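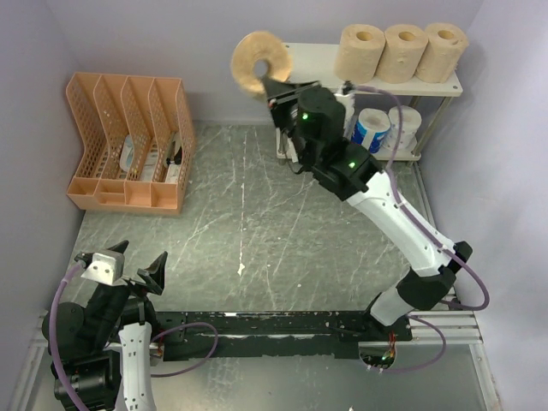

Paper rolls, Zoila Londoño told me, are the one supply she has never managed to keep in order for longer than a month. She buys for the workrooms at Jalska, and before that she did the same job at Bakilana, where the stock filled a whole corridor.

"People think of paper as something that just shows up," she said. "Then one morning it's gone, and they all come to see me."

We spoke in October, in the small office she shares with Inês Simões, who handles the invoices. Londoño orders 18 cases at a time now. She used to order 100, because the price was better, and she says it took her too long to see what that did to the storage.

"You save a little on each case and then you can't open the door," she said. "Half of it got crushed at the bottom. A crushed roll won't turn on a holder, so you end up pulling off handfuls."

Her system these days is simple. Beige rolls go on top, standing on end, with the hollow core facing up. Toilet paper goes on the level below. Anything small - clips, tape, spare labels - goes into a slanted file organizer, where it can be seen through the mesh.

Simões was against standing the rolls up at first. "I thought they'd tip over every time somebody walked by," she said. "A few did. But on their sides they rolled off the back, and then you had to move the shelf to get them."

Both of them prefer low, open shelves to cabinets. Londoño had four cabinets taken out in her first year. The doors hid what was running low, she said, and people opened new cases when there were still loose rolls behind the old ones.

I asked whether she keeps a written count.

"No. I look at the shelf," she said. "If there's a gap in the row, I bring more. If there isn't, I leave it alone."

The brown paper costs less than the white and she has had complaints about it, mostly that it feels rough. She plans to stay with it for wiping benches and cleaning up spills. The next order goes in at the end of the month, and Simões has asked for it to be delivered before noon this time.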